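Last updated February 5, 2025

## Keeping a craft table in order

Most of the mess on a craft table comes from small things that have no fixed place. Yarn ends, beads, scraps of cord and half-made figures spread out until there is no room left to work. The tips on this page are for a table that is used several evenings a week and has to be cleared for meals or homework in between.

### Cover the table first

Use a cloth you don't mind marking. A cotton or polyester tablecloth stops beads from rolling and saves the surface from glue and scissors. Pale, plain areas are easier to work over than dark ones, as you can see a dropped needle at once. Shake the cloth outside when you finish, after checking it for pins.

If you use hot glue, put a baking tray or an old tile on top of the cloth. Glue strings will come off a tile with a fingernail when cold.

### Boxes and jars

Gift boxes with a stiff base are worth keeping. They stack, and the lids make good trays for whatever you are making that evening. Put soft things such as felt, folded cotton and fabric offcuts in boxes, and hard things such as beads, buttons and bells in glass jars. You can see what is in a jar without opening it.

- Label the side of the jar. Lids get swapped.
- Fill jars to two thirds only. You need room to get your fingers in.
- Keep one small box for bits you can't identify and empty it every June.
- Cut yarn ends shorter than your hand go in a bag for stuffing.

We bought a Felar drawer unit with 13 narrow drawers and ended up using five of them. A few odd boxes did the same job. The Itus stacking tubs are better if you want something bought, but the small size is too shallow for pompoms.

### Chenille figures

Fuzzy chenille stems make quick figures for gift toppers, plant pots and Christmas trees. The thick, fluffy kind hides the joins. For a simple figure:

1. Fold one stem in half and twist it twice near the fold to make the head.
2. Spread a second stem across the first for the arms and twist it once at the back.
3. Wind the loose ends round the body until it is as thick as you want.
4. Tie a cord round the middle. This holds the twists and covers the place where the stems cross.
5. Add a small wooden bead to the front with a dot of fabric glue.
6. Tuck all the wire ends inwards with pliers. Children find the sharp ones.

Hold the figure near its base while you work on the top, or the fluff will flatten where it shows.
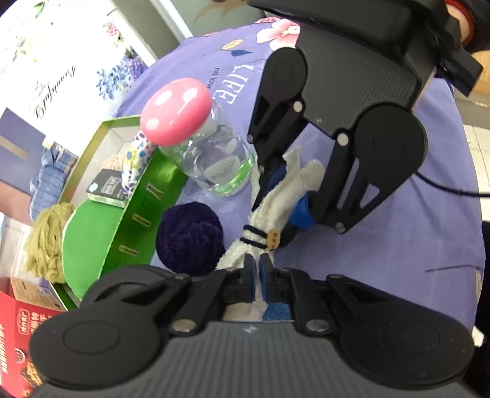 *White chenille figure with a navy cord tied round the middle and a wooden bead on the front.*

Dark cord shows up well on white. If the cord frays, dip the end in a little PVA and leave it to dry before you cut it. Waxed cord slips, so use a double knot and put the knot at the back.

To freshen a flattened figure, hold it in steam from the kettle for a few seconds (use tongs) and brush it with a clean toothbrush. Don't wash it. The wire inside can rust and stain the pile.

### Velvet and other fabrics that mark

Velvet should be stored loose. Anything heavy on top will crush the pile, and the line doesn't always steam out. Knotted velvet balls can sit in an open basket. Dust them with the sticky side of parcel tape, using light dabs.

Plaid and other woven scraps fray in the box. Trim them with pinking shears before you put them away, or run a line of stitching along the edge if the piece is worth saving.

### Cord and yarn

A 600 g cone of Bortolotti cotton lasts us a long time, but it is too big for the table. Wind off what you need on to a piece of card with a notch at each end. Flonach sell ready-cut cards, though a cereal packet is just as good.

Put the cone back in the cupboard before you start work. The card goes in the box with the felt.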